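Orner two-arm build: simulation stage under way at Vademgate workshop

Vademgate, July

Work on Orner, the two-arm robot being put together in the shared workshop at Vademgate, has moved to simulation while the group waits for the second set of shoulder brackets. The arms will not be powered on the bench until the control code has gone through a fixed series of table tasks in the simulated room.

The project began as a kitchen-table build with one arm and a hand-wired controller. It moved to the workshop when the base became too heavy to carry up a flight of stairs. The base now weighs 18 kilograms without the arms and stands on a plate cut on the workshop's own router. The printed body panels were finished last month, apart from the left side cover, which warped on the print bed and is being redone in thicker stock.

The simulation runs on a desktop machine beside the drill press. The room model is a simple one: two gray walls, a wooden table, two pictures on the walls and a few household objects to reach for. The members who wrote it say the pictures were added to give the vision code something other than blank wall to deal with. The view is taken from the top of the robot, looking forward past the shoulders, and matches the planned position of the real camera mount.
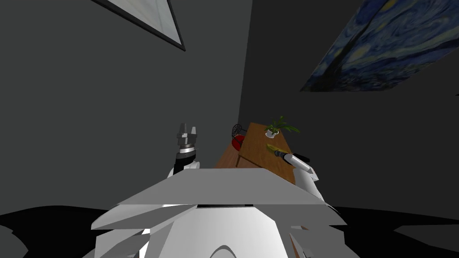 Wirgate Workshop Notes

The current task uses the right arm on the yellow object on the tabletop, with the left arm held up beside the table. Both arms run from the same planner, called Peng, which was written for the project and checks each move against the table, the body and the other arm before it is sent. A move that fails any check is dropped and planned again. In the first version the checks covered the table only, and the arms were free to pass through the shoulder covers. That has been fixed.

A full test set is 300 runs, with the objects shifted a small amount each time. The set is started in the evening and left to run overnight. The log from the latest complete set holds 1628 planned moves, including the ones dropped by the checks. Most of the dropped moves came from the right elbow coming too close to the front edge of the table. The group has two changes in mind: raise the base, or move the table back in the model and mark the same distance on the workshop floor. The second costs nothing and will be tried first.

Grip force is the weak part of the model. The simulated fingers close at one fixed speed and the objects have guessed weights -- good enough for checking reach, but of little use for setting motor current. Those values will be found on the bench with the real grippers and a spring scale. Three current limits have been set in the controller, and the lowest one will stay in place for all early tests.

The controller board itself is unchanged from spring. Its wiring has been moved into a closed box with a fuse on each arm supply, after a loose strand took out a motor driver. The emergency stop is on a cable long enough to reach either side of the workbench and cuts power to both arms at once. It does not cut power to the computer, so the log is kept.

The brackets are expected before the end of the month. When they arrive, the right arm will be fitted first and run at low speed with the gripper removed. The left arm follows once the joint readings agree with the model.

Bench sessions are on Monday from 7 p.m. in the rear bay. Members who want to run their own objects through the model can leave the mesh files in the Orner folder on the workshop server, scaled in millimeters, with the origin at the base of the object.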